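Haarspitzen ölen, ohne dass alles am Kopf klebt

Meine Spitzen waren im August so trocken, dass sie beim Kämmen geknistert haben. Ich hatte Öl im Haar bis dahin immer nur gehasst: einmal zu viel erwischt und man läuft zwei Tage mit Strähnen herum wie nach dem Freibad! Den entscheidenden Tipp habe ich von Lucimara Trindade, die mir seit Jahren die Haare schneidet: Öl kommt vor dem Waschen rein und nicht danach.

Du brauchst ein leichtes Haaröl (ich nehme das von Evell, Jojoba pur geht genauso), einen grobzinkigen Kamm, ein altes Handtuch und ein mildes Shampoo.
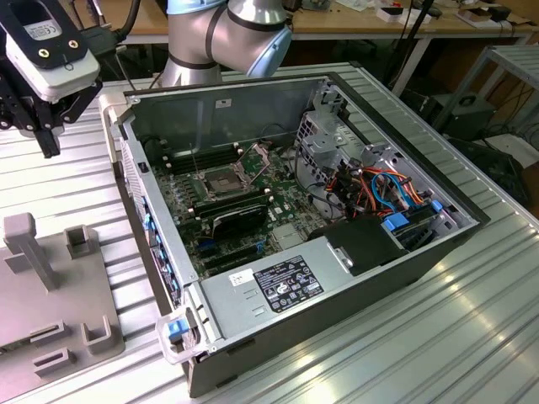
Offener PC-Tower, auf der Seite liegend

Zuerst die trockenen Haare gut durchkämmen, von unten nach oben, und in zwei Partien teilen. Dann 12 Tropfen Öl in die Hand geben und richtig verreiben, bis beide Handflächen glänzen. Meine Haare gehen bis über die Schulter, bei einem Bob fang lieber mit 6 an. Nachlegen kannst du immer noch.

Jetzt die Längen zwischen den Händen durchziehen, aber erst ab Ohrhöhe. Der Ansatz bekommt nichts ab, auch keinen Rest! Die Spitzen knete ich am Schluss noch mal extra durch - da darf es ruhig satt sein. 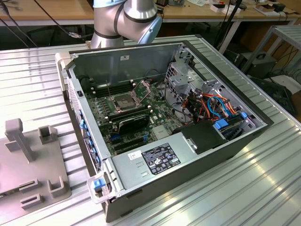

Danach einmal kämmen, Haare locker hochstecken, Handtuch drum und 15 Minuten warten. Ich habe es auch schon über Nacht probiert und keinen Unterschied gemerkt, nur der Kissenbezug war hinüber.

Beim Auswaschen kommt der Trick, den ich am längsten falsch gemacht habe: Shampoo mit ganz wenig Wasser aufschäumen und in die geölten Längen geben, bevor du sie nass machst. So löst sich das Öl viel besser. Erst dann lauwarm ausspülen und bei Bedarf ein zweites Mal shampoonieren. Spülung brauche ich an dem Tag meistens keine.
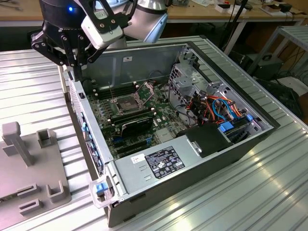 Blick in den Tower mit grüner Hauptplatine, darüber der Greifer

Ich mache das einmal die Woche, im Winter auch mal öfter. Bei feinem Haar reicht alle zwei Wochen. Und falls die Längen nach dem Föhnen doch noch schwer wirken, nimm beim nächsten Mal einfach die Hälfte.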